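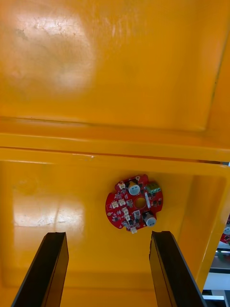
首页 > 家庭工坊 > 运动器材保养 > 足球与球鞋

分类：器材养护 / 球类 / 鞋类
2025年3月22日 星期六

足球和球鞋的日常处理

以下做法适用于机缝或热贴合的合成革足球，以及人造革、针织鞋面的钉鞋。天然皮革鞋另有一节。

一、球体清洁

人造草场上的橡胶颗粒会嵌进拼缝，先用软毛牙刷顺着缝线方向刷出，再用湿布擦。泥没干透时不要刷，容易抹进表面纹理。清洗用水不超过30℃，中性洗涤剂几滴即可。不要浸泡，机缝球的针孔会进水，内衬吸水后球体增重，干燥也慢。擦完放在通风处阴干，隔一段时间翻个面。暖气片、吹风机和汽车后窗台都不合适，热贴合的接缝受热后可能起边。

二、充气

球针插入前必须润滑。用硅油或甘油，一滴够了。凡士林和食用油会使部分橡胶气嘴发黏，不建议使用。球针垂直进入，遇到阻力时轻轻旋转，不要斜着硬推，气嘴内侧的密封面划伤后就会慢漏。

气压以球面气嘴旁印的范围为准，取中间值。没有气压表时，用双手拇指压球面的办法误差很大，只能应急。Kedis的手动气筒自带指针表，读数要在停止推杆后看，推杆过程中指针偏高。

长期不用的球放掉一部分气，保留能维持球形的压力。完全放瘪会在折痕处伤到内胆。

三、慢漏检查

在气嘴处滴一点肥皂水，看有无连续气泡。气嘴漏气时先补一滴硅油，拔插球针两次，再测。仍有气泡就更换气嘴，前提是该型号的气嘴可拆。气嘴不漏而球压仍下降，多半是内胆问题，机缝球可以拆开一段缝线修补，热贴合球基本没有修补价值。

四、鞋钉

可拆卸鞋钉每次用后都应松半圈再拧回，防止螺纹锈死。已经锈住的，滴渗透油静置一夜，用配套扳手拆。钳子会把钉体夹变形，留到最后再用。螺纹上的锈用细铜刷清理，装回前抹一层薄脂。金属钉头的毛刺先用细锉去掉，再用3,000目水砂纸带水收光。拧到手感吃紧即可，过紧会拉坏鞋底的螺母座。

Tindton的钉和Texier的鞋底螺纹看上去相近，螺距不同，能拧进两三圈，之后开始咬死。混用前请对照包装。

五、鞋面和鞋底

鞋带和鞋垫单独取出，手洗。鞋腔内塞白纸，吸潮后及时换，油墨多的报纸会染内衬。鞋底前掌开胶的，先把旧胶刮干净，用酒精脱脂，涂柔性鞋胶，按胶管说明晾置后压合。压合用绑带比用夹子均匀。瞬干胶固化后偏脆，前掌弯折处几场就会裂开。

天然皮革鞋阴干到略带潮气时上一层无色皮油，薄涂，多余的擦掉。油上得太厚皮面会变软，触球位置容易撑大。

六、存放

球放网兜悬挂或放浅盘，不要在上面压重物。鞋不要装在密封塑料袋里。11月以后室外气温低，车库里的球拿出来先在室内放一阵再充气，低温下测得的压力偏低，直接打足，回到室内会超压。

球针、备用气嘴和鞋钉按规格分盒，盒外写明螺纹规格。硅油瓶口擦净再盖，立放。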